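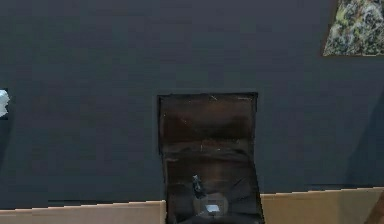
I finally moved the last of my savings out of Luneo in July. I had 500 dollars in there, left over from when I thought I'd learn to trade currencies in the evenings. I lasted 2 months.

The trades themselves didn't cost me much. The fees did. There was a charge of 15 dollars for every month I didn't log in, and I found it on page 20 of the terms, after the second one had gone out. 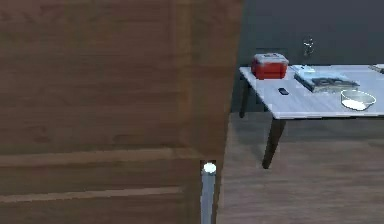 Closing the account took three emails and a form I had to print and mail. The credit union in Clokumville still has a teller who will look over a form with you, so I drove over from Brollthorpe and did it there. The money is now in a plain savings account – low interest, no app.

I'll post again in August once I've seen a full statement.

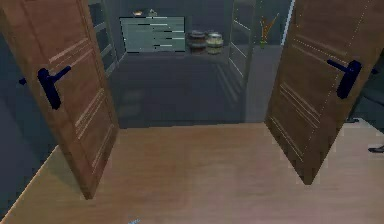 Double doors, both open.

Posted July 24, 2019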